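From: Asif Siddiqui
To: Flemelton Hall users list
Date: February 11, 2023
Subject: Re: [flemelton-hall] Baskets and cloths for the May table sale

Hello all,

Thank you for the kind replies, and sorry for my slowness – the week got away from me. I'll put the earlier message in here so that those who have just joined the list can follow along.

> We have 220 small items promised for the sale and no idea how to
> set them out. Last year everything lay flat on bare wood and looked
> like the contents of a kitchen drawer. Could whoever did the Mirnlow
> tables tell us what they used? We can spend a little, but only a
> little, and we'd like to keep whatever we buy.
> Kakakhel Crafts

Well, that was me at Mirnlow (with a great deal of help!), and I'm very happy to pass on what I know. We used plain white cloths and shallow rectangular wicker baskets, and I'd do the same again tomorrow. The woven tan-brown looks lovely and warm on white, and you can get at everything without rummaging.

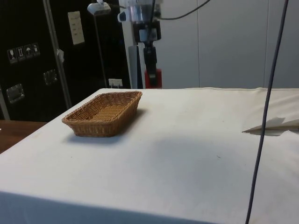
Do the baskets need lining? Only for things small enough to slip through the weave, such as beads or buttons, and a folded napkin will do for those.

As for the cloths, please do buy them longer than you think you need. Ours hang down at the front, and that bit of drop hides all the boxes you'll want to push underneath. I iron mine the night before and they still pick up creases, and after a few years of sales there are marks that no amount of soaking will shift. I used to fret over this, but once the goods are out people look at the goods. A basket can be moved over a stain very easily, too.

I was going to say something about colour as well. Pale things vanish on a white cloth, and we lost a whole row of cream candles that way, poor things.
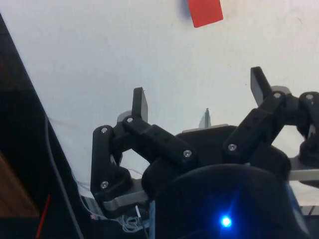
So put your brightest pieces where you want people to stop – reds especially, they seem to draw folk from right across the hall – and keep the pale ones inside the baskets, where the wicker gives them something to show up against. My sister prefers a dark cloth and has told me so every year since we started, and she may well be right for silver.

Now, the order I do things in, for anyone setting up for the first time:

1. Cloth on first, with the seam to the back, and smooth it from the middle outwards. Check the front from where a customer would stand, as it always hangs lower at one end than you'd thought.

2. Baskets next, while they're still empty. Try them at a slight angle to the table edge. Square on looks a bit like a shop counter, and once they're full you won't want to shift them.

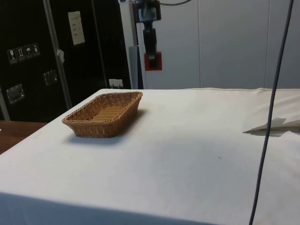 3. Fill the baskets from the back, with the taller things behind and like with like. Leave a bit of the woven bottom showing. A crammed basket puts people off touching anything.

4. Stand one or two bright things outside the basket, close against the rim. Toy blocks are very good for this, and children make straight for them.

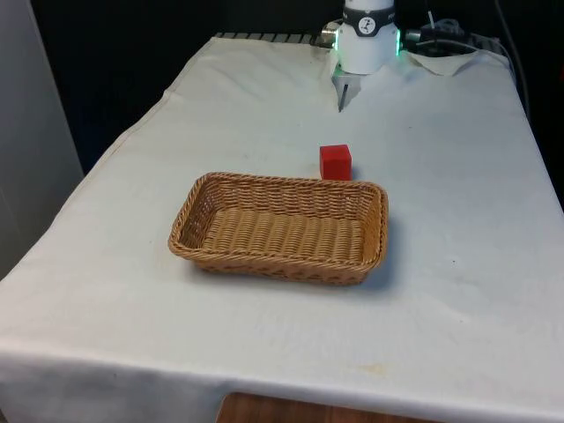 Where to buy

Trakar had baskets of a similar shape when I last went in. Take your own bag, and do run a hand around each rim before paying, as loose ends catch on knitwear.

If Kakakhel would like to borrow 2 of my cloths to practise with, they're in the airing cupboard and very welcome to an outing. I'm in most evenings.

Warm wishes to everyone,
Asif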